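Ticket 170: Transfer application form drops prerequisite courses
Opened: Jul 8, 2024
Status: Waiting on vendor

Applicants to the Laltden nursing transfer track report that courses entered on page 2 are gone when they come back to the form.

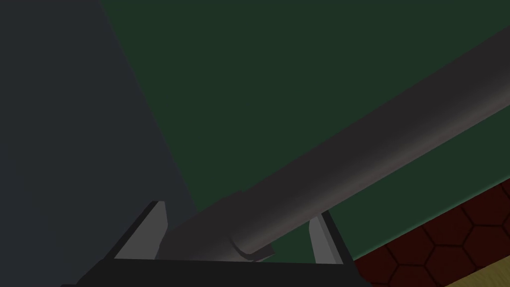 Tested with a dummy applicant on the Jusham portal. Entered three science courses, saved, signed out. Only the first course was kept. The upload field is not affected – I attached a test file and it was still there after sign-in. Same result in a second browser.

Cleared the portal cache and repeated. No change. The log shows the save timing out when the course list goes over 100 characters.
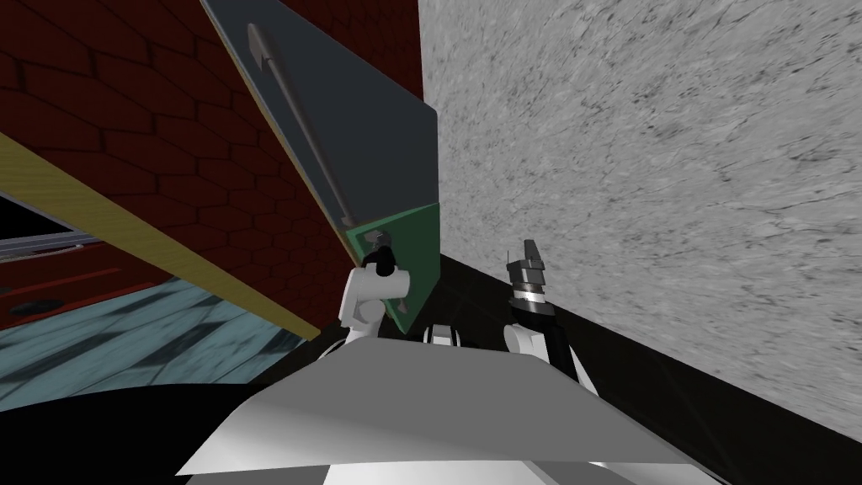 Short course titles save fine, so applicants can use the course code alone for now. Admissions has put a note on the login page.

Sent the log to Simard, who run the form service. They confirmed a field limit left from the old Pistden import and will raise it in the next patch.
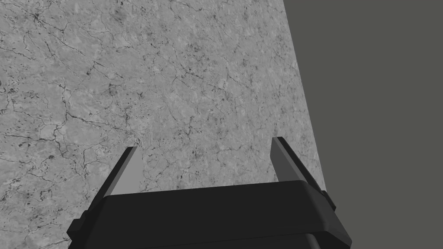
Health Programs Admissions – Web Support

Still open: records saved before the patch need a check by hand. Do not close until the October intake form has been tested too.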